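Shared Workshop Builds a Tidying Arm Around Secondhand Parts

Posted in Workshops, Robotics
3 comments

Members of the Drelby shared workshop have spent the winter building a robot arm setup meant to practice one household chore: picking soft things up and putting them in a basket. The group reached a small milestone in February, when the build was moved out of the electronics corner and into a bay of its own.

The project is called Urkum. It is led by Wojciech Chmielewska, a retired elevator technician who joined the workshop four years ago to fix a table saw and stayed on.

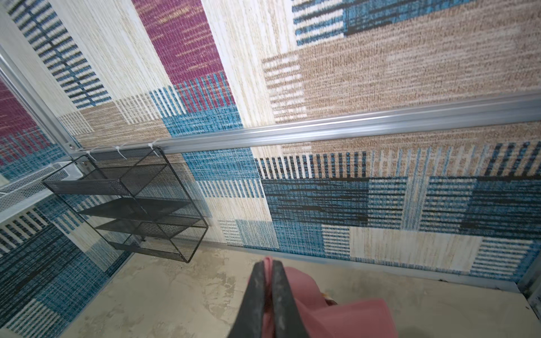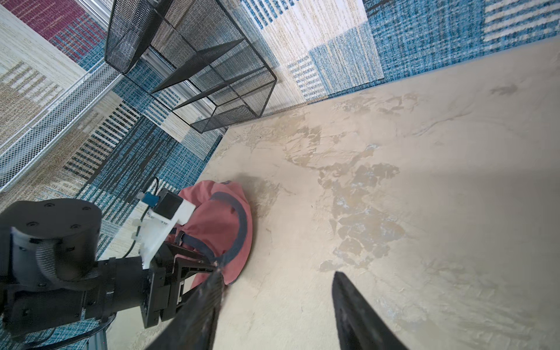 Fabric handling at the Drelby bay, with the wire-mesh basket nearby.

Chmielewska said the group picked fabric on purpose. Wooden blocks and plastic cups had become too easy, and the arm could be programmed to repeat the same motion with them all evening. A cloth bag lands differently every time it is dropped.

"You can't store one position and call it done," he said. "You have to look at the thing again before you go for it."

The bay was put together mostly from what the workshop already had. Aluminum profile came from a display stand that a local shop was throwing out, and the wire storage was attached with zip ties so it could be moved between sessions. Chmielewska said he would like proper clamps at some point, but the ties have held up and cost next to nothing.

Printed parts are the one area where the group has been fussy. The white bracket on top of the gripper was made on the workshop's Prindora printer and went through several versions. The first ones flexed when the arm stopped quickly. The current version has thicker walls and takes four hours to print, and a spare is kept in the drawer under the bench.

Software has been slower going. The members started with a control program written by a former member, then dropped it in favor of a simpler one called Kwok, which lets a person steer the arm by hand and records each move. Those recordings are used later to train the arm to make the pickup without help. The group has saved 69 of them so far and wants up to 50 more before the next round of training.

Chmielewska was cautious about what the arm can do on its own. In the last round it grabbed the fabric on most tries but often let go too early, short of the basket. He put that down to the recordings, many of which were made late in the evening by people in a hurry to finish. New recordings are now made at the start of a session, and anyone who steers the arm has to do a few practice runs first.

Money has not been a big issue. The arm itself was bought used by two members who split the cost, and the workshop covers filament and electricity out of regular dues. The larger problem is floor space - the bay takes up room that the bicycle repair group also uses in spring, and the two groups are still working out a schedule.

The workshop is open to members on weekday evenings. Visitors can see the arm running on Friday from 6 p.m., and people who want to try steering it should sign up on the sheet by the door. Closed shoes are required.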